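How to clean a white matte table without leaving marks?

Posted by Nazma Selvanayagam
Feb 20, 2018

Hello everybody. We have a white table with a curved shape, like a kidney, bought from Flolholm. The top is smooth and matte. I wipe it with a green cloth, but when the light comes from the side I see gray, cloudy lines everywhere.

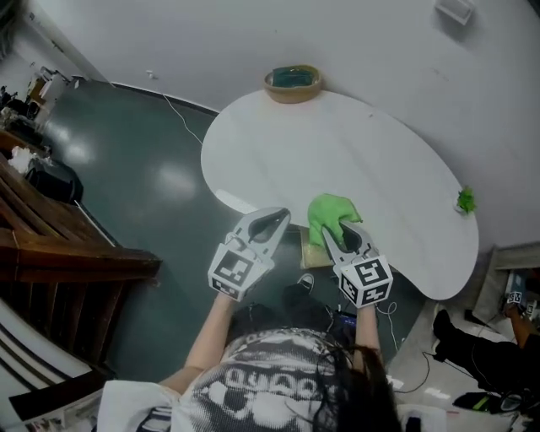
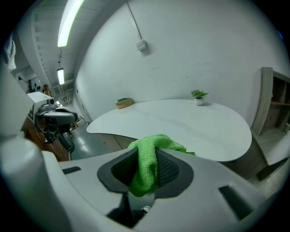

The green cloth and the white table.

I am using a spray called Miah, which is for kitchens, and after it only tap water. The lines become less for one hour and then they come back. I washed the cloth 2 times this month, together with the towels and with fabric softener. Is the problem the cloth, the spray, or the table itself? Also I would like to know if it is safe to keep a plant in a pot on such a surface. My sister says the pot will leave a ring. The table is 4 months old and I do not want to damage it so early.

Treller
17 helpful votes

I had the same trouble with my desk. I think it is mostly the softener. It leaves a thin film on the fibers, and then the cloth puts this film on the table. Please try it like this:

Wash the cloth alone in warm water with a little detergent. No softener and no dryer sheets. Let it dry in the air.

Put one small drop of dish soap in a bowl of warm water. Wet the cloth, squeeze it very well, and wipe in long lines from one side to the other. On a curved table I begin at the far side and come toward me, so my sleeve does not touch the clean part.

Wipe again with clean water, and then dry immediately with a second cloth. This last step is the one I was always skipping, and it made the biggest difference for me.

Fold the cloth in four before you start. When it is bunched in the hand you press hard in one place and almost nothing in another place, and on a matte top you can see it afterwards.

About the plant, put a saucer with felt under the pot, and lift it when you wipe. A ring comes only if water stays there a long time.

plurnia_home
2 helpful votes

just use vinegar, works on everything

Nazma Selvanayagam

Thank you, Treller. I washed the cloth alone and dried the table with an old cotton shirt, and the lines are much weaker now. One corner is still cloudy, so I will repeat it tomorrow. For the vinegar, the paper which came with the table says no acid cleaners, so I will not try it. I ordered felt saucers, they come in a pack of 11, so my sister will get the rest.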